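Chapter 7
When Neighbors Become Targets: How Hatred Turns into Violence
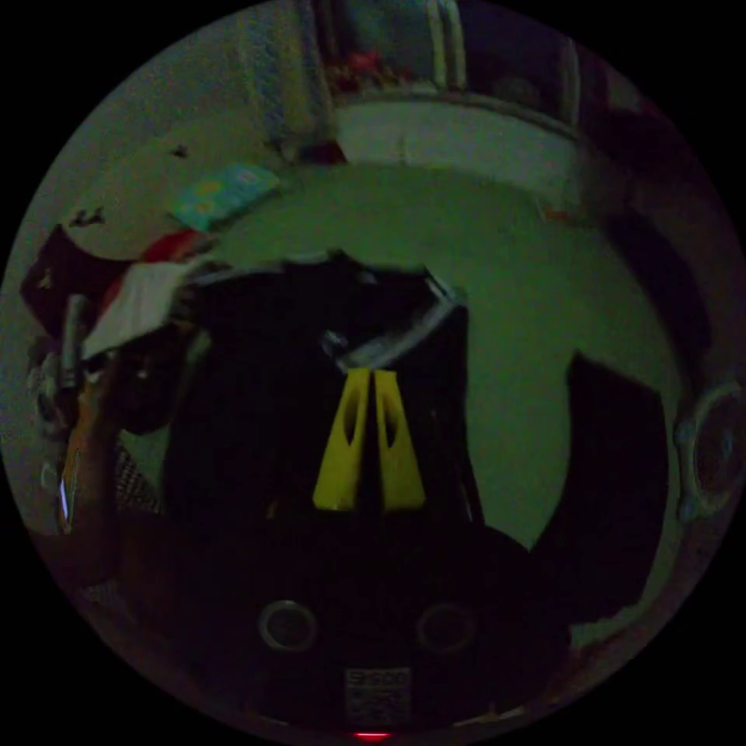
A reader of the first edition wrote to ask why a book on public safety needed a whole chapter on prejudice at all. Surely, the letter went on, a crime is a crime, and a broken window costs the same to fix whoever threw the stone. It's a fair challenge, and a great one to start with, since so much of what follows grows out of it!

Let's take the window first. Suppose a stone goes through the front of a bakery in the small town of Boten. If the thrower wanted cash from the till, the baker has a bad morning, calls a glazier, and perhaps buys a stronger lock. Now suppose the thrower picked that bakery for the faith of the family who runs it. The glass costs the same. But the family across the street, who share that faith, will sleep badly too, and so will people two towns over who hear the news. One stone has reached hundreds of people. Researchers call this a message crime, and once you have the idea in hand you will start to see it all over the history of the last two centuries.

We will begin with an old case. In 1838 a crowd in the market quarter of Dosa marched on a street of weavers who had settled there a generation before. The weavers spoke a different language at home and kept different holidays, but they paid the same taxes and bought their bread from the same ovens. By morning almost 60 families had left. What makes the case so rewarding to study is the paper trail: letters, sermons, shop ledgers, and a long report by the town clerk, who seems to have written down everything he heard (bless him). We can follow the rumors from one week to the next and watch ordinary talk grow harder.

The second case is a recent one, from the port of Truvum, where a community center was set on fire in December after months of threats. Here the trail is made of posts, messages, and phone calls to the police, some of which were logged and some of which were not. Put the two cases side by side and you will find surprising echoes. In both places, people had complained. In both places, officials treated each complaint as a separate quarrel and filed it away.

Then we turn to the Halász survey, which asked residents of both towns what they had noticed beforehand and whom they had told. Keep a pencil handy for that section, as the tables repay slow reading.

Before you go on, try this with a partner. Each of you write down 2 things a town council could do in the week after an attack, and 2 things it could do in a quiet year when nothing has happened. Keep the page. You'll want it again when we reach the section on prevention, where the quiet years get most of our attention.

Words to watch for in this chapter: message crime, scapegoat, bystander, underreporting, hate speech, community policing.

7.1 The Weavers of Dosa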